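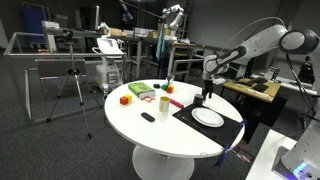

I'm mad about a round table for setting practice! Mine gets a black placemat first, then the plate, then the mug, and I'll happily shuffle it all for 23 minutes until the colours look right. White crockery on black is my favourite this month (February always makes me want things plain).
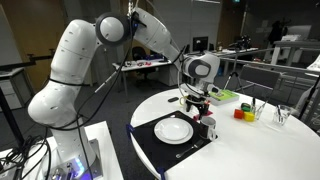 Does a rectangular mat work on a round table?

It does, if you turn it until the corners sit where you like them, and leave some space for whoever's beside you.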